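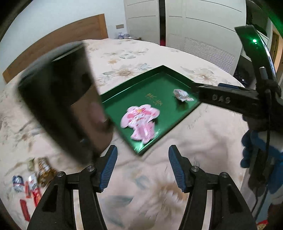
In Praise of the Afternoon Nap

By Naveed Pirzada
Opinion, 6 June 2025

Print this page | E-mail this article

I took up napping last September, at an age when most people I know were taking up running, and I would like to recommend it to everyone in Plamthorpe. I mean a proper nap, on the bed, shoes off, phone in another room. Dozing off in front of the television doesn't count (I did that for years and woke up with a stiff neck and no idea who had won).

My grandmother in Trornora slept every day after lunch and the whole street slept with her. Shops pulled their shutters down. The dogs lay flat. By 2 the only thing moving was the bus, and I'm told the driver used to park it under the trees and put his feet up too. As a boy I thought it was the dullest hour in the world. Now I think those people had worked out something wonderful, and I can't believe how easily we let it go!

We treat sleep in daylight as a kind of confession. People will tell you proudly that they got up at dawn to answer mail, but ask them what they did after lunch on their day off and they go shy. Why? A short sleep costs nothing and needs no equipment beyond a bed you like lying on. I'm fond of a flowered cover myself, something soft and a bit faded-looking, though I have slept very well under an old coat.

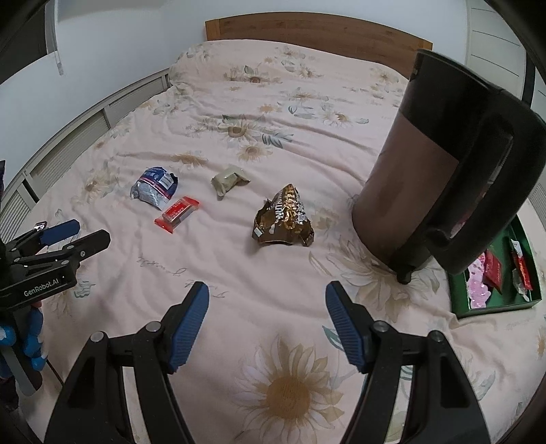
Irina wrote to me after my last column to say that all this is fine for people who work at home, and what was she supposed to do, lie down behind the counter? She has a point. When I worked at Hisberg there were nearly 400 of us in the building and not one place to stretch out. We had a foosball table, and I would have traded it for a dark room and a cot in a heartbeat.

So let's ask for the room. Let's have a lunch break long enough to use it, and bosses who use it first. Start with the weekend if that's all you've got. Draw the curtains, set an alarm if you're nervous, and give it a couple of weeks before you decide. The first few tries I just lay there making lists, and then one day I was gone, and I woke up hungry and cheerful and went out and weeded the whole side yard.
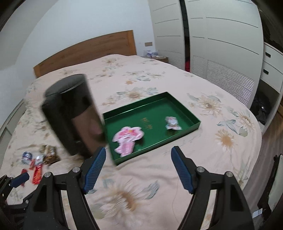
Floral bedding in pale pink.

My neighbor still thinks I'm out when I don't answer the door after lunch. I haven't corrected him.

Contact us | Copyright Plamthorpe Opinion Pages | Back to top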